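Threads > Higher ed > Credit transfer

Thread on how transfer credit works at Brundwood College, as the June intake is asking the registrar's office the same things in different words.

Brundwood grants credit by course, never by year. Finishing first year somewhere else does not place you in second year. Each course is matched against a Brundwood outline and assessed separately.

The cap is 60 credits toward a four-year degree. The remainder has to be completed in residence. Co-op terms count as residence, letters of permission do not.

Three kinds of credit show up on the assessment: specified (a named Brundwood course), unspecified (level and subject only) and block. Unspecified credit fills electives. It does not satisfy a prerequisite unless the department signs off.

Diploma holders from Anderska get a block of 30 under the articulation agreement. The agreement covers the business and lab tech diplomas. Other programs go course by course.

Outlines must be from the year you took the course. A current outline for an older course gets sent back — this is the most common delay in the queue.

Sibel Dönmez handles science and engineering files, Nermin Altıntaş handles arts and commerce. Both work from the same Ekinci database, so emailing the two of them opens two tickets and slows down both.
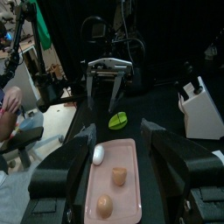
Do transferred grades count toward my Brundwood GPA?

Transferred courses appear on the transcript as TR with no grade, and the GPA is calculated from courses taken at Brundwood only. The Hemanier entrance scholarship is the exception — it looks at the incoming average.

Appeals go to the department, in writing, within 30 days of the assessment letter. Attach the full outline, including the reading list and the weighting of assignments.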